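3.2 Data collection

All demonstrations were recorded by students on the course, fourteen weeks, one section. Three hand-held grippers, same print files, same camera position on each. We call the tool Busix throughout, after the folder name it lived in; the arm-side version uses the same fingers and the same mount so that a policy trained on hand-held data sees more or less the same view at test time.

Task set was deliberately small. Pick up a block from the floor, put it in a tray. Pick up a cloth, drop it in a bin. Push a cup upright. Students proposed others (stacking, zippers, one very ambitious shoelace) and these were recorded but are not used in this paper. See Appendix B for the full list.

Each recording session went the same way. One student holds the tool, one resets the objects, one writes the log. Roles swapped after every ten takes. The log sheet asks for tool number, take number, task, room, operator initials, and a free comment. The comment column turned out more useful than we planned for, as described in 3.4.

In total 2132 takes were logged. Of these 169 were dropped before training, mostly for lost tracking, leaving 1963. We did not drop takes for being clumsy. A missed grasp followed by a second try stays in, provided the object ends up where it should. Gianni Palumbo argued for removing retries altogether and we trained one policy that way for comparison (Section 5.3).

3.3 Start pose and the empty view

Early sessions had no rule about where a take begins. Some operators pressed record with the tool already at the object, others from standing height, one pair from inside the carry case. The policies trained on that first batch would often close on nothing as soon as they were switched on. Our reading is that the network had seen so few views without an object that it had no idea what to do with one.

From the second batch on, every take starts open and empty. Fingers fully apart, tool low over the floor and tipped forward, object out of the gap. Hold for a slow count of three, then go. Figure 4 shows the sort of view we mean. 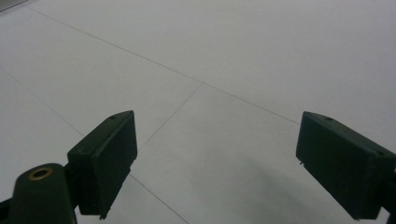
Figure 4. View from the gripper camera with the fingers open over white floor tile. Nothing between the pads. Both pads stay in view, and the crossing of the grout lines can be seen through the gap.

3.4 Floors, grout and shadow

Most recording at Larkside was done on tile. Tile is good for tracking in principle, there are long straight lines and clear corners. In practice a big pale tile has a lot of nothing in the middle of it, and when the tool is held low the view may contain one corner or none at all. Lama Chidiac went back through the log and marked every dropped take with the floor type. Loss of tracking was worst where the tool moved fast over the inside of a tile, and best where an operator happened to work near a crossing.

Two fixes were tried. First, strips of patterned tape laid out around the work area. Tracking improved but the policy then did badly on bare floor, which we should have seen coming. Second, simply asking operators to start over a crossing and move slower for the first second. This was kept. It costs nothing and students remembered it, mostly.

Shadow is the other issue. The tool and the operator's arm both put a soft dark patch on a pale floor, and the patch moves with the tool. On a dark floor you would never notice. On tile it is one of the stronger things in the view after the fingers themselves. We were worried the policy would learn to follow it. To check, Guido Mazza recorded a short extra set with a lamp moved between takes, so the shadow fell left, right, or behind. Results with and without this set are in Table 3; difference is small and we don't want to make much of it.

The pads are dark green and the floor is close to white, so finger segmentation was easy on tile and a simple threshold did the job. The same threshold failed on the gray carpet in the seminar room. We retuned it by hand for carpet and did not attempt one value for both.

3.5 Calibration between tools

Printed parts vary. The three tools were built by three groups and the finger arms did not sit at quite the same angle, so the pads appear in slightly diferent places in the view. Before each session the operator opens and closes the fingers five times with nothing between them. From this we take the fully open and fully closed positions and rescale gripper width to the range 0 to 1.

Nives Mazza found that the open position drifted over a long session on tool 2. The arm had worked loose at the pivot. After that, calibration was repeated at the end of each session as well as the start, and sessions where the two disagreed by more than two percent were rescaled with a straight line between the two values. Crude but fine for our purpose. Sessions recorded before the end check was added could not be corrected and are flagged as such in the data release.

We also compared tools directly. Same operator, same task, same patch of floor, each tool in turn. A policy trained on any two tools and tested on the third lost some performance against one trained on all three, and tool 2 was the hardest to leave out. Numbers in Section 5.2.

3.6 Notes on running this in a class

Rathnayake, the pilot project that ran the year before, had every student recording every week and the quality fell off badly after the midterm. This time recording was limited to one session per group per week, and the rest of the lab hour went to looking at the previous week's takes. Students caught most of the bad start poses themselves. Groups that skipped the review hour produced more dropped takes, though with so few groups we did not test this formally.

Log sheets were on paper until November and typed in later, which introduced errors we are still finding. A version with the take number filled in automatically is now in use. Natália Rocha maintains the cleaned log and the scripts that produce the counts given in 3.2; the split files are frozen as of 5 May 2026 and any later corrections to the log are kept in a seperate file.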